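## 4.2 Turnout and the district vote in Zuroslow

The Grenian parliament passed the Referendum Act with a simple majority and no turnout threshold. Opposition parties had asked for one, and their amendment fell at second reading. The question put to voters was whether Zuroslow should leave the Grenian state and become a separate republic. This section looks at how turnout varied between the districts, and whether that variation followed earlier support for autonomy.

We use the returns published by the regional electoral office for 773 polling districts. Districts that were merged after the last regional election were left out, as their earlier results cannot be matched. To these returns we add a household survey of 3226 adults, carried out in the month before the vote. Respondents were asked whether they meant to take part, how they would vote, and which level of government they trusted most.

Turnout was highest in the upland districts, where the autonomy parties have long held most council seats. It was lowest in the port of Midari, where two of the three main parties told their supporters to stay at home. In the survey, people in Midari who opposed independence were much more likely to say they would not vote than to say they would vote against. The same pattern appears in the Gwilliam valley, although it is weaker there and disappears once age is taken into account.

Tax was the reason given most often for a yes vote. Respondents in the richer districts said that Zuroslow paid in more than it received, while those in the uplands spoke more of language and schooling. We did not find that either group was better informed about the budget figures.

A boycott makes the yes share hard to read as a measure of support. Section 4.3 therefore reweights the district results using stated intention from the survey.

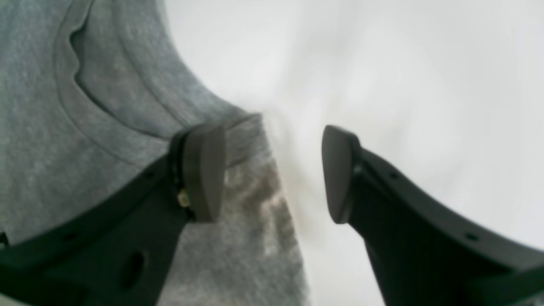

**Figure 3.** Grey knit garment with ribbed neckline, on a white surface.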